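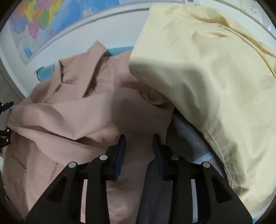

By the Ondeo press office | Portela | 8/26/25

Ondeo opens free clothing swap room in Portela

Ondeo is opening its first permanent clothing swap room this Saturday, and we can't wait to see what comes through the door! The room is on the ground floor of the Woltimus building in Portela, with 14 open rails, long sorting tables and plenty of space to dig around.

The idea grew out of a weekend swap we held in May, when 683 pieces found new owners in 2 days. People kept asking when the next one would be – so we went looking for a place that could stay open all year.

Jackets are the stars of the opening stock. There's a dusty-pink one with a pointed collar and a zipper that we're already fond of, and it has been keeping company with something pale yellow, a soft gray piece and a bit of turquoise. If you like color, come early.

Swapping is simple. Bring clean clothes in wearable shape, hand them in at the front table and pick out the same number of pieces to take home. Adult and children's sizes are both welcome. Please empty the pockets and close the zippers before you come. We can't take underwear, swimwear or single shoes.

Orkis, the repair workshop next door, will run a mending table on opening day for loose seams, missing buttons and stuck zippers. Mending is free, and the first 300 visitors will also get a small sewing kit to keep.

Doors open at 10 a.m. Admission is free and you don't need to sign up. Larger donations can be dropped off at the side entrance during opening hours.

Press contact: Ondeo press office, Woltimus building, Portela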